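Ticket 3692 - Lemeo sync client stops partway, reports "All files up to date"
Opened by: Hajnalka Hajdu
Queue: Hanrahan Desktop Support
Status: Reopened

Monday, 9:12 am - Hajnalka Hajdu
Reopening this. It was closed over the weekend with the note "resolved by restart" and I'd like to know who checked. The shared folder on my laptop has 400 files in it. The Hurnska server has 221. The Lemeo icon in the tray has a green check mark and says everything is up to date. I restarted when I was asked to, and the check mark came back faster, so I suppose that part improved.

What I've done so far:
Signed out and back in.
Restarted the laptop, more than once.
Opened the folder in the browser to see if the missing files were only hidden in the client. They're missing there too.

The files that never made it to the server open fine on my side.

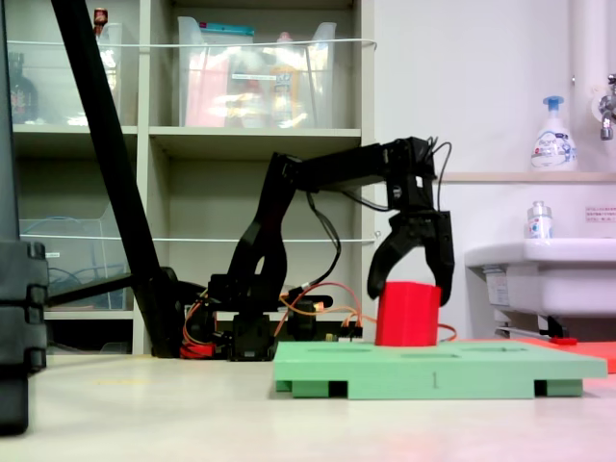 Attachment: red block upright on the green board, held in the gripper

Monday, 9:40 am - Hanrahan Desktop Support
Thanks, Hajnalka. If the files open on your side, we can rule out damage. Could you check two things for us? First, whether the missing files have odd characters in their names (question marks, trailing spaces, very long names). Second, whether the drive has free space. Low disk space is the usual cause of a stalled sync.

Monday, 10:05 am - Hajnalka Hajdu
The drive is more than half empty. The names are plain letters and numbers, and they follow the same pattern as the ones that did go up. I don't see why low space on my end would stop an upload anyway, but you have your answer.

One thing I did notice. If I sort by name, the missing files are scattered all over the list. If I sort by date modified, they sit together in one block at the end. So the client worked for a while and then quit. I'd start there.

Monday, 10:31 am - Hanrahan Desktop Support
Good catch on the dates. It may be the network. The Peker router in your office got a firmware update last week and we've seen it drop long connections. Please try the sync from another network, a phone hotspot for instance, and leave it for 10 minutes.

Monday, 11:02 am - Hajnalka Hajdu
Tried the hotspot. Same count on the server, same green check mark. I don't think it was ever the router. Uploading one of the missing files through the browser worked right away on the office network, and that's the same router. I then deleted that copy so as not to muddy the numbers.
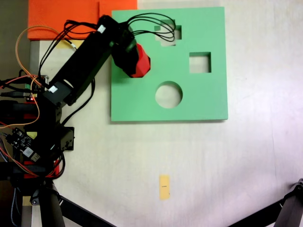 Attachment: block above the green board, seen with the square holes

Monday, 11:20 am - Hanrahan Desktop Support
Understood, we'll leave the router alone. Please open Lemeo, go to Settings, then Activity, then Export log, and add the text file here.

Monday, 11:34 am - Hajnalka Hajdu
Log added. I read it before sending. Near the end of the useful part there's a line that says "index locked, skipping queue" and after that it only repeats "nothing to do" until I closed the program. If the queue is skipped, I'd call that something to do. Whoever decided this should show a green check mark has a lot of faith in people not looking.

Monday, 1:15 pm - Hanrahan Desktop Support
That line is the one we needed. The client keeps a local index, and if another program has the index open when Lemeo tries to write to it, the queue gets dropped. Most often it's a backup tool or a virus scanner. Steps:
Quit Lemeo from the tray icon. Closing the window is not enough.
In your scanner settings, exclude the Lemeo index folder. Leave your shared folder in the scan.
Start Lemeo and choose Rebuild index under Settings, then Advanced.
Don't move or rename anything in the shared folder until the rebuild is done.
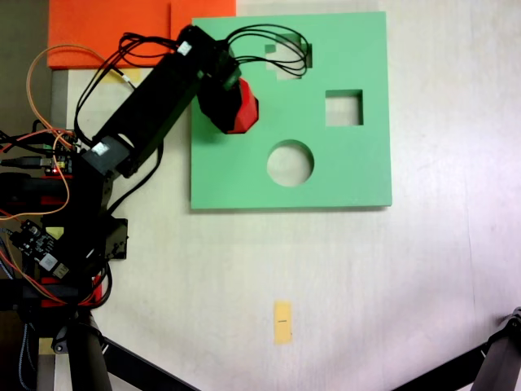

Will rebuilding the index delete files that are on my laptop but missing from the server?
Rebuilding only replaces the client's own list of what it has seen. Files in the shared folder are left where they are, and any the server doesn't have are put back in the upload queue.

Monday, 1:48 pm - Hajnalka Hajdu
I copied the whole folder to an external drive before touching that button. The rebuild finished and the server count is climbing. That's more than I've had from any other step, but I've been shown a green check mark before. Please keep the ticket open until I've compared both sides myself.

Monday, 3:26 pm - Hajnalka Hajdu
400 on the laptop, 400 on the server. I opened a handful from the block at the end and they're complete. I still want two things passed on to Lemeo: a warning when the queue is skipped, and a plain file count somewhere in the window.

Monday, 3:50 pm - Hanrahan Desktop Support
Both requests sent to Lemeo. Status changed to Monitoring, and we won't close it without your reply.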